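Paying to give my clothes away

Aug 4, 2020

Everyone I know cleaned out a closet this spring, me included, and then everyone found out that the donation places weren't taking anything. The thrift store in Hardale had its drop-off door taped shut until June. So the bags went into garages and hallways and the back seats of cars, and right on time the ads started showing up for companies that will take your old clothes by mail.

The one that followed me around the internet was Tornudby. You buy an empty bag from them for $16, you fill it with whatever you don't want, in any condition, and you mail it back. They say it will be "given its next life." In return you get 10 percent off something in their online shop, where the cheapest T-shirt costs more than anything I put in the bag.
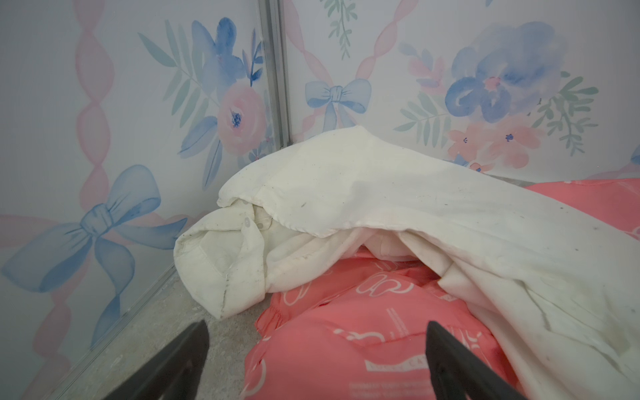

M. Segura

I bought the bag anyway. I want that on the record before I complain, so no one can tell me I should try it first. I tried it. It's a nice bag. It has a drawing of a leaf on it.

What got me was "in any condition." I have been sorting old clothes for most of my adult life, mine and other people's, and condition is the whole problem. A clean winter coat with a working zipper will find a home if you leave it on a fence. A baby outfit with marks on it that have been through the wash more times than the baby wore it will not. I don't know who wants that. I'm pretty sure Tornudby doesn't know either, so I wrote and asked them.

I sent 2 emails. The first was polite. I asked what share of the stuff gets worn again by a person, what share gets cut up or shredded, and what share ends up in a landfill or a furnace somewhere. The answer thanked me for caring about the planet and told me that every item is "sorted by experts and sent to its best possible use." I wrote back that the best possible use of some things is the trash, and did they count that? No answer to that one so far. Maybe the experts are busy.

I went and read the part of their site called Our Impact, and I'd encourage you to do the same with any of these outfits. It gives the weight of what they have collected. It's a big number. But collecting isn't the hard part. I could collect clothes too, I have a garage. If you ran a restaurant and someone asked how the food was, you wouldn't tell them how many potatoes came in the back door.

The word "diverted" also does a lot of work on that page. Diverted from landfill. For how long? If a shirt goes to a warehouse, then on a boat, then to a market stall, then to a dump in a country where I can't see it, I'd say it took a long trip to a landfill. They may have a better answer than that. They could put it on the page.
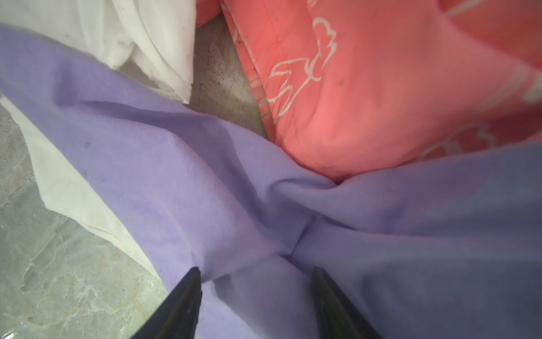
A friend of mine thinks I'm being a crank about this and that a bag in the mail beats a bag in the garbage. Could be. I keep going back and forth on it. What bothers me is the feeling you get when you seal the thing up, and it is a good feeling, I had it - very light, very clean, a whole shelf empty. And inside of an hour I was looking at sweaters. I had that 10 percent off, after all. I don't think that is a side effect. I think that is what the bag is for.

We had something less pretty where I grew up. The church hall in Venetcombe had a rag bin, and it said RAGS on it, and it went to a man who sold them to garages for wiping up oil. You knew what you were giving and you knew what it would be used for. There wasn't an impact page. My mother cut the buttons off first, too, and I still have a jar with some of them in it.

So for now I'm back to doing it the slow way. Good things wait in the hall for the thrift store, and I call before I drive over (they change their hours every time I turn around). Soft cotton gets cut up for dusting and for the car. Anything fleecy goes to the dog's bed, though fleece is useless as a rag, it just pushes water from one end of the counter to the other. The stuff that is really done goes in the trash and I feel bad about it for a minute, and I think I'm supposed to. It makes me slower at the checkout the next time.

If anybody reading this has worked in one of these sorting places, I'd like to hear from you, and I mean that. I'm not looking for a horror story. I'd just like to know what happens to the stained stuff. The comments are open, and I have put the email address back on the About page after the spam problem.

I will add a note at the bottom if Tornudby ever writes back. The coupon runs out before the end of the month and I haven't used it.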